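Why I quit buying face cream by the jar count

I own too many moisturizers. There, I said it. Last March I spent almost 600 kroner on a night cream from Orora (sold in a "ritual set" with a toner I never opened) and it sat next to the Skorneo gel I already liked!

My beef is with the sets. You want one thing, the shop wants you to take 3, and the price is fixed so the single jar looks silly. Kunstead does it, Hjaltested does it worse — their hand balm only comes bundled with a foot balm, and my feet are fine, thank you.
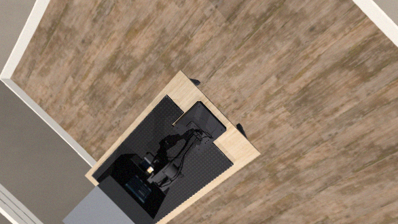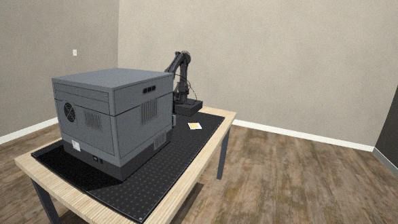

By Bergþóra Bisgaard
Wed 3 July
Filed under: Opinion, Skin & Body

My friend Kári thinks I'm being cheap. Maybe! But I'd pay more for a plain cream in a tube, no ribbon, no tiny spatula, with the ingredients printed big enough to read without my glasses. And please let me smell it first. Buying almond anything off a web page is a gamble, and I've lost that one 2 times now.

So I'm using up what's in the cabinet before I order again. The toner goes to my sister, who says she'll take the foot balm too.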